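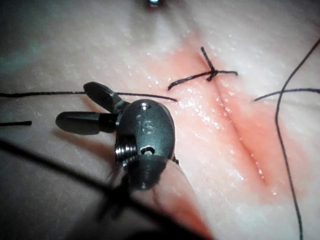
An instrument tip with its jaws open, the letter S engraved on the body.

Search the newsletter
Enter keyword Go

Day surgery check-in moves to the Drakos Wing

Monday, March 4, 2024

Starting this week, all day surgery patients at Pisteck Community Hospital check in on the ground floor of the Drakos Wing. The old desk on the second floor of the main building is closed. Signs are up at both entrances, and the front lobby staff have a printed map they can hand you.

The move affects anyone who is coming in for a planned procedure and expects to go home the same day. It does not affect emergency patients, maternity patients, or people who are being admitted for an overnight stay. If your appointment letter was mailed before the move, it may still give the second floor as your check-in point. Please ignore that line. The date and arrival time in the letter are still correct.

Why the desk moved

The second floor desk was set up when the hospital did far fewer same-day procedures than it does now. The waiting area had 9 chairs. On busy mornings patients and the people who came with them were standing in the hallway outside the lab, and the lab's own patients had trouble finding the end of the line. The elevator nearest the desk is also the one used for meal carts, which come up at the same time as the first group of surgery patients.

The new area has seating for 48 people, two restrooms, a water fountain for visitors, and a small room with a door that closes for private conversations. It is on the same level as the parking lot, so patients who use a wheelchair or walker will no longer need the elevator to check in. The pre-op rooms are directly behind the desk.

"The walk from the parking lot used to be the thing people complained about most," said Skye Buchanan, who manages patient services. "After that it was the chairs. We got letters about the chairs."

Where to park

Use Lot C, off Trarura Road. The Drakos Wing entrance is at the east end of the lot under the green awning. There are spaces for 64 cars, with the row closest to the door set aside for permit holders. Lot A is still open, but it leaves you at the front lobby and you will have to walk through the main building.

Drivers who are dropping someone off can stop under the awning for as long as it takes to help the patient inside. Please do not leave a car there during check-in. The shuttle from the Trarura Road bus stop uses the same lane and cannot get around a parked car.

Parking in Lot C is free. The gate arm at the exit is left over from the old ticket system and stays up.

What to bring

Bring a photo ID, your insurance card, and the list of medicines you take, including vitamins and anything you buy without a prescription. The list can be handwritten. If it is easier, put the bottles in a bag and bring the bag.

Bring your glasses case if you wear glasses, and a case for hearing aids or dentures if you have them. You will be asked to take these out at some point and they are easy to lose in a blanket. Leave jewelry at home. Lockers in the new area are large enough for a coat and a pair of winter boots, which the old ones were not.

Wear loose clothes. Patients having a shoulder or arm procedure should bring a shirt that buttons down the front. Patients having a knee or foot procedure should bring wide-leg pants or shorts, and flat shoes that don't need to be tied.

Eating and drinking beforehand

The instructions on food and drink have not changed with the move. They are different for different procedures, and they come from your surgical team. Follow the sheet you were given at your pre-op visit. If you have lost it, call the pre-op nurses before the day of the procedure and they will read it to you or send another copy. Do not go by what a friend or relative was told for their own surgery.

The same goes for medicines. Some should be taken as usual on the morning of surgery and some should be stopped ahead of time. If your sheet doesn't mention something you take, call and ask.

The phone call the day before

A nurse will call every patient on the last weekday before the procedure, usually between noon and 4 p.m. The call takes a few minutes. The nurse will confirm your arrival time, go over the food and drink instructions, and ask who is driving you home.

Lụa Phùng, the lead pre-op nurse, asks patients to pick up even if they don't recognize the number. The hospital's outgoing calls show up as a general line, and many phones mark it as unknown. "We'll leave a message, but we do need to talk to you," she said. "If you have a cold, or a fever, or a new rash where the surgery is going to be, that's when to tell us. It is much harder to sort out when you're already here in a gown."

Patients who would like the call in a language other than English can ask for an interpreter at the pre-op visit. The request goes on the chart and the nurse will have the interpreter on the line when the phone rings.

Your ride home

You must have an adult to take you home if you are having sedation or general anesthesia. A taxi or ride service is fine only if another adult you know rides with you. This rule is the same as before, and procedures are still being postponed over it nearly every week. If you can't find anyone, tell the nurse during the call or earlier. The social work office keeps a list of ride programs, though most of them want several days' notice.

The person bringing you does not have to stay the whole time. They should leave a cell phone number at the desk. The recovery nurses will call when you are close to ready, which leaves enough time to drive back from most places in town.

One visitor may sit with you in the pre-op room once you have changed. Children can wait in the seating area if there is a second adult with them.

Coffee, food, and prescriptions

The Drurkoretti coffee counter in the front lobby is keeping its usual hours. There is no food in the Drakos Wing, and visitors are asked not to eat in the surgery waiting area out of consideration for people who haven't had breakfast. Benches are just outside the doors to the left.

Prescriptions written at discharge can be filled at the hospital pharmacy before you leave. Your visitor can pick them up while you are in recovery. The pharmacy will need the patient's name and date of birth.

Finding your way in the meantime

The hallway between the main building and the Drakos Wing is being repainted and will be down to half its width until May. It remains open. Wheelchairs and beds have the right of way, so please step into one of the doorways and let them pass.

The hospital mailed around 400 postcards about the move to patients with procedures already on the calendar. If you have a date scheduled and didn't get a postcard, nothing is wrong with your appointment. Check that the desk has your current address when you come in.

Questions about the new check-in area can go to patient services, extension 2 on the main hospital line, on weekdays. Questions about your own procedure should go to your surgeon's office or the pre-op nurses.

Recent items
Flu shot hours extended at the walk-in clinic
Lab results by mail: what the codes mean
Gift shop closed for inventory
Diabetes cooking class has open seats
Visitor Wi-Fi has a new password page
Lot A repaving schedule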